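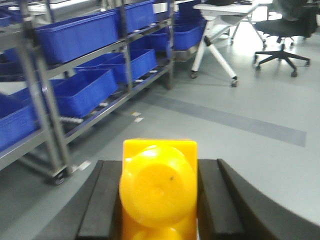 Yellow plastic piece held between the fingers of a gripper

Managing People at Work
Handout for lecture 4: Why employees leave, and how a company can learn from it
Lecturer: Ovidiu Matei
Seminars: Gheorghița Bogdan
Version of September 8, 2019

Please read this handout before the seminar. The tables from the lecture are on the course page in Wikik, under the same number. I do not repeat them here.

1. Words we will use

Turnover is the movement of people out of a company during a certain period. In most textbooks you will find it divided in two. Voluntary turnover is when the employee decides to go. Involuntary turnover is when the employer decides, for example in a dismissal or a closing of a department. Retirement is put sometimes in the first group, sometimes in the second, and sometimes in a group of its own. When you compare two companies, first look at where they put retirement.

Turnover rate is the number of leavers in the period divided by the average number of employees in the same period. Students often divide by the number of employees at the end of the period. In a stable company the difference is small. In a company which grows quickly it can be large, and the rate will look better than it is.

Early turnover means leaving in the first year. Some authors take only the first six months. In this course we use the year.

Regretted turnover is a term you will hear from managers more than from researchers. It means that the company wanted to keep the person. The weak point of this term is that somebody must decide, after the person has gone, if the loss is regretted. Usually the direct manager decides. A manager who had a conflict with the employee will seldom write "regretted" in the form.

2. The Biltel case

Biltel is the company we follow for the whole term. It had on average 2,236 employees in the year of the case, and 200 of them left by their own decision. The voluntary turnover rate is therefore just under nine percent. The board considered this acceptable and did not discuss it further.

In the lecture I showed the same leavers divided by department and by length of service. Here the picture changes. Customer support is a medium-size department, but it gave the biggest group of leavers. Inside customer support, most of the leavers were in their first year. The finance department lost very few people, and those few had been there a long time. One average for the whole company hides both of these facts.

I ask you to remember this point for the written assignment. When you receive one rate for a whole company, ask for at least two divisions of it before you say anything about reasons.

3. What an exit interview is and what it can give

An exit interview is a conversation with an employee who has already given notice. It takes place normally in the last week of work. The company wants to know the reasons for leaving. The employee usually wants a good reference and a calm last week. These two wishes do not fit well together, and a large part of the research on exit interviews deals with this problem.

The answer given most often is pay, or "a better offer". It is a safe answer. It does not accuse any person, and it ends the conversation politely. It can also be true, of course. But a better offer explains only why the person accepted. It does not explain why the person was looking, or why he or she answered the phone when the recruiter called.

At Biltel, 55 of the leavers had an exit interview. This is a little more than a quarter. Before we read the answers we must ask who these people were. The interview was voluntary, and it was held in the main office in working hours. Support staff on evening shifts could hardly come. So the department with the biggest problem was the one with the fewest interviews. A reader who sees only the summary of answers will not notice it.

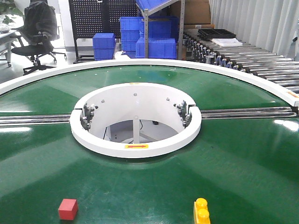 The second weakness of the Biltel interviews was the person who led them. In the first part of the year it was the direct manager. Later the task was moved to the personnel office, and the answers became different. "Relationship with manager" was almost absent before the change, and after it this reason appeared regularly. I would be careful to say that the reason itself became more frequent. The question was asked by another person, and that is enough to change the answer.

4. Later interviews

Some companies contact former employees again several months after they leave. The person has by then a new job, does not need anything from the old employer, and has had time to think. Answers in such later interviews are usually longer and more critical. They are also less exact in details, as memory becomes weaker and the new job gives a new point of comparison.

Ciobanu, the second company in our case collection, waits 10 months before it calls. It is a long time. The personnel director told our students last year that she prefers it so, and that people who are called too early still answer "as if they were standing in the door". On the other hand, many phone numbers do not work any more, and the people who changed country are nearly all lost.

There is no perfect moment. If you must recommend one in the assignment, give your reason and say what you lose with it.

5. Stay interviews

A stay interview is held with a person who has not given notice. Typical questions are:

What do you look forward to when you come to work?
What did you learn here in the last months?
When did you last think about leaving, and what happened at that time?
What would you change in your work if it was only your decision?

The third question is the most useful one and also the most difficult to ask. It needs trust. In a team where people are afraid for their jobs I would leave it out.

A stay interview creates an expectation. If the employee says that the shift plan comes too late, and after half a year the shift plan still comes too late, then it was better not to ask. For this reason many authors advise to start with a small number of teams, where the manager has real power to change something. I agree with them.

Please do not mix the stay interview with the yearly performance review. In the review the employee is evaluated, and he or she knows it. When both are put in one meeting - and this is done very often to save time - the second conversation does not really take place.

6. Written forms

The online form is cheap and it reaches also the evening shifts. Biltel bought the tool Usero for this purpose in the year after the case. The form has a list of reasons, and the leaver marks one main reason and any number of other reasons. There is one open field at the end.

Two remarks on such lists. First, the order matters. Reasons near the top of the list are marked more often, so the order should be changed from one respondent to the next. Second, the list decides what can be found. The first list at Biltel had no line for the shift plan. Some leavers wrote it in the open field, others marked "work conditions", and others marked "family reasons". It was one problem, and in the report it was in three places.

Read the open fields yourself. Do not leave it to a word count.

7. Common mistakes in last year's assignments

Treating all leavers as a loss. A company with no turnover at all also has problems, and you should be able to name them.

Giving the rate without the period. A rate for a quarter and a rate for a year cannot stand in the same table.

Writing "employees left because of pay" when the source says only "employees marked pay as main reason". Please keep the second wording.

Recommending a salary increase for everybody with no calculation of cost.

8. For the seminar

Prepare short notes on the following. Gheorghița Bogdan will collect them at the start, without grade.

Choose one department of Biltel and write which leavers are missing from the exit interviews there.
Write five reasons for a form for that department, and explain the wording of one of them.
Find in the case text one sentence in which the author concludes more than the data permit. There are several.

The written assignment is due in November. The exact day and the length will be on Wikik together with the topic list. Groups of two are allowed, groups of three only after asking me by email.

Next lecture: absence from work, how it is measured, and why it often rises before people give notice.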